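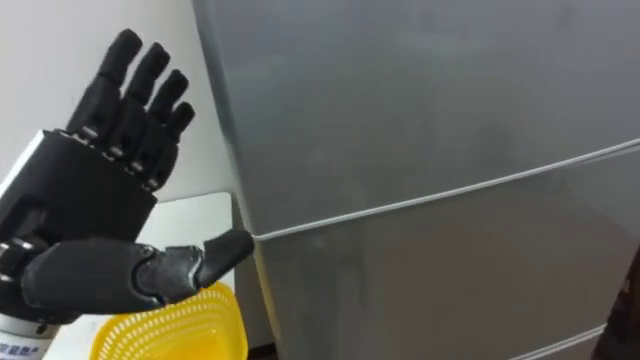 Fulvio Lombardi reckons I'm salting too early, and that the mushy batch in May had nothing to do with the cabbage and everything to do with me leaving it in a bowl all afternoon before packing. He may be right. I wrote his whole message into the back of this notebook so I can't pretend I never got it, and the new jars are going to be done his way: shred, salt, squeeze, pack, lid on, no wandering off.

So, June, morning, start of the second kraut series. I'm using the late cabbage from the Grindau stall (tight heads, a bit smaller than I wanted, but they squeak when you cut them, so I'm happy). The Drurnbridge cabbage from last time was huge and watery and I won't bother with it again unless it's free.

Setup is 7 jars, all the same one-liter kind with the clamp lid. Salt at 2 percent by weight in the first four, 2.5 percent in the other 3. No caraway, no juniper, no carrot this time. I know plain kraut is boring to some of you but I can't tell what the salt is doing if every jar tastes like rye bread. Once I have a plain one I like, go wild!

Weighing notes, mostly for me. I weigh the cabbage after coring and after pulling off the floppy outer leaves, then work out the salt from that. Last time I weighed first and cored after, and my 2 percent jars were really somewhere above that, so please ignore the salt column on the May page. I've put a line through it. I also switched to the fine sea salt, the kind with nothing added, since the coarse stuff sat at the bottom of the bowl and took forever to melt.

Squeezing: 7 minutes per batch by the kitchen timer. It feels like a long time! Around the halfway point you think no more juice is coming and then suddenly there's a puddle. Two of the batches gave enough brine to cover with no help. The third was stingy, so I topped it up with a bit of 2 percent brine and marked the lid with a T.

I packed in handfuls and pushed each one down hard with my knuckles before adding the next. A whole folded leaf went on top of each jar, then the glass weight. I left a good two fingers of space because I am sick of mopping purple juice off the shelf (yes, that was red cabbage, yes, I was warned).

Now the temperature business, where I go on a bit. The book from Munasinghe that everybody here passes around says slow and cool gives a crisper kraut, and I believe it, but our workroom does what it likes in summer. What I'd love is a proper cool cellar like the one at the Canoritz place. What I have is a shelf, a thermometer and a closet. The jars are in the closet on a tray, door open a crack. It was 68 in there when I put them in and 70 by late afternoon. I'll write it down morning and evening and we'll see.
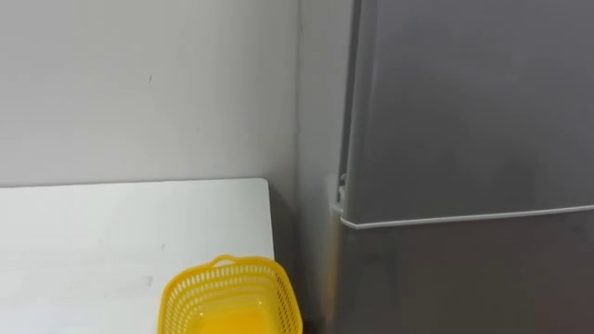
Stopping the ferment is the other half of this and I was sloppy about it last time. I kept tasting, kept saying one more day, and then the whole lot was sour enough to make your eyes water. A big grey fridge like the one at the end of the white table would take all the jars in one go, and that matters, because if half of them go cold while the other half sit out another night I'm comparing nothing. My plan is to taste jar one after a week, and then every other day, and when it's where I like it they all go cold together. If the saltier ones aren't ready by then, fine, that's worth knowing too.

Things I keep forgetting, so they're going down here in ink:

Burp the jars for the first few days even though the clamp lids are supposed to let the gas out by themselves. One of the May ones hissed at me like a cat.

White film on top is usually only yeast – skim it, sniff, carry on. Fuzzy or colored is mold, and that jar goes in the bin. No heroics.

Rinse the taste fork between jars.

Total cost so far is 46 dollars, but that includes the new glass weights, and those should last for years if I stop dropping them. The cabbage itself was cheap.

Evening: 71 in the closet. Tiny bubbles up the side of the stingy jar already, none in the others that I can see. I moved the tray down to the floor, where it feels cooler. Fulvio, I'll send you a jar if they come out crunchy. Next reading before breakfast.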